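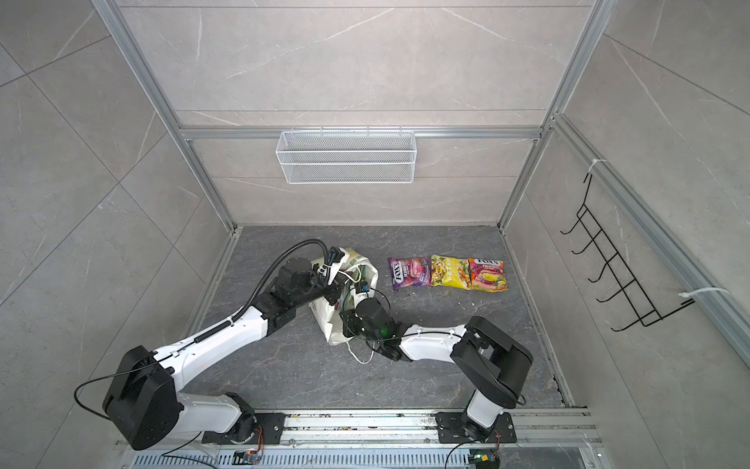

1 de agosto de 2023. La cesta y los ganchos

Retomo el cuaderno después de unos días sin escribir, que ya me remordía la conciencia. Hoy le tocaba a la parte de colgar cosas, que es la que más me gusta de todo el proyecto Talebi (será porque en casa también soy de poner ganchos por todas partes).

La cesta blanca de rejilla se queda en el travesaño de aluminio, un poco a la izquierda del centro. Vinh Trịnh la prefería centrada, y lo estuvimos hablando un buen rato con el café en la mano, pero a mí me gusta así y él, que es un santo, me dejó salirme con la mía. En septiembre lo volvemos a mirar.

El colgador negro de cinco ganchos va en la pared derecha, sujeto al perfil diagonal con bridas blancas, una arriba y otra abajo. Las bridas salieron de la bolsa de 100 que pedimos a Alosico; queda casi entera, en el cajón de siempre. Me gustaría cambiarlas por tornillería de verdad, aunque para lo que va a colgar ahí, trapos y algún cucharón, sobra. ¡A ver si encuentro negras, por lo menos!

De las paredes sigo enamorada. El efecto mármol gris claro con la veta blanca le da a todo un aire de cuarto de baño elegante, y con el suelo más oscuro combina mejor de lo que yo esperaba cuando vi la muestra de Stumow. La referencia del suelo es la 631, la apunto por si hay que pedir otra pieza, que luego me vuelvo loca buscando el albarán.

Pendiente:
Pasar el aspirador por las ranuras del perfil de delante, que están llenas de restos y tornillitos. Los tornillos, al bote.
Cortar el rabillo de las bridas si molesta.
Preguntar en Pekik por otra cesta igual.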